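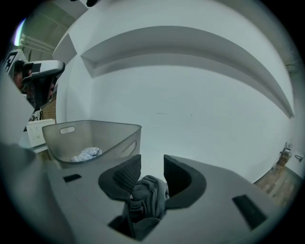

Laundry, then. Good evening, and thank you for choosing this over whatever is going on in the other hall. My name is Leokadia Pietrzak and I have been invited to talk for sixteen minutes on the subject of sorting, which my family considers very funny. Start with the basket, everybody does. The one on the screen is light gray plastic with slanted walls and an oval handle cut into the end, and there's one small pale blue-and-white cloth lying at the bottom of it. I would like you to keep that cloth in mind. One small item in a laundry basket is the most optimistic sight in domestic life, and I intend to spend the next few minutes ruining it.

(Wait. If they laugh, go on. If they don't, go on faster.)

The darks and lights question. I put this to the mailing list for the Kettle newsletter back in June, because I wanted to open with a statistic like a proper speaker. I got 286 replies. Most of them were from people who wanted to tell me about their mothers. From what I could extract, there are the sorters, the non-sorters, and the people who sort with great care into separate piles and then put all the piles in together on the grounds that it's late. I have been all of these in a single week.

What I ask of you is modest. Two piles. Dark cloth in one, pale cloth in the other, and anything you can't decide about goes with the darks. A gray T-shirt is a dark. Do not write to me about this. A gray T-shirt has been a dark since the day it was bought and it will be a dark when it's cleaning the oven.

(Skip next bit if behind. It's the lint story. They can live without the lint story.)

Lint story: Granwood, the winter we rented the upstairs flat. Machine shared with the couple downstairs, who owned one red bath mat. I washed a pale shirt straight after them without looking in the drum. I wore that shirt to a job interview and was asked if I had a cat. I said yes, because it was simpler. I got the job, and for two years people at Sirkcombe asked after the cat.

Back to the basket. Position matters more than the basket does. I used to keep mine at the far end of the hall behind a door, where guests wouldn't see it, and the result was that the laundry lived on a chair and the basket stayed beautifully clean. Put it where you undress. If that spoils the look of the bedroom, have a look at the chair and tell me how the bedroom is doing otherwise.

And please, one basket per job. If the basket is for dirty things it can't also be the basket for clean things waiting to be folded, or you will stand there at seven in the morning smelling a pillowcase and trying to make a ruling. I've done it. I have rewashed an entire clean load because I lost confidence in it.

(Drink of water. Next slide.) 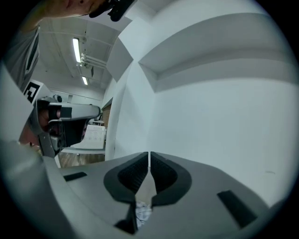
Small things deserve their own section, and I gave them one in the handout, page two, under Handkerchiefs and Other Disappointments. The big items look after themselves. A bedsheet is a nuisance but you always know where it is. It's the little ones that go wrong, the crumpled white objects like the one low in the middle up there, which could be paper and could be fabric. I'm not going to commit myself from up here. At home, though, you have to commit, and you have to do it before the lid closes. If it's fabric, it goes in with the pale pile. If it's paper and it goes in with the pale pile, you'll be picking it off your good black trousers until spring, and don't ask me how it got from the pale pile to the trousers.

So, pockets. Every pocket, every time, including the silly little one inside the other pocket. I keep a saucer on the shelf for what comes out. Last year I saved up everything from the saucer to see if there was a talk in it. There wasn't, but there were a great many screws, and I'd love to know what is quietly coming apart in my house.

Uncrumple before you wash. I know how that sounds. I know it's going to get crumpled again in there, that's more or less what the machine is for. But a cloth that goes in as a ball comes out as a ball with a dry middle, and a sock that goes in as a ball can come out with somebody else's sock in it. Pick the thing up, give it one shake, drop it in. One shake! My brother-in-law timed me doing a full load this way and it added 60 seconds, and he had to stand in a utility room to find that out, so we both gave something up.

(Hold up the Hirkell bag here. NOT before. Last time they looked at the bag all through the pockets section.)

I was given a Hirkell mesh bag for socks, and I'll admit I sneered. Then I used it. You zip it shut, it goes round with everything else, and the same socks come out that went in. There's no trick to it beyond owning a bag and remembering to zip it, and I manage the first part very well.

Folding. I have very little to say about folding and I'll say it fast. Fold towels the way your shelf likes them, measured by whether the door shuts. Fitted sheets can be rolled up and shoved to the back, and if anyone opens your linen closet to check, you have a different problem. Small cloths don't need folding. Stack them flat, or if you can't face that, throw them in a drawer in a heap and call it the cloth drawer.

Questions. There's usually one about vinegar. My answer on vinegar is that I've tried it and the kitchen smelled of fries for an afternoon. There is also usually one about ironing, from a gentleman near the front, and it isn't really a question.

(If time: raffle. The ticket drawn last time was 887 and the winner had already gone home, so ask them to stay in their seats. Handouts are on the table by the door. Bring the bag home.)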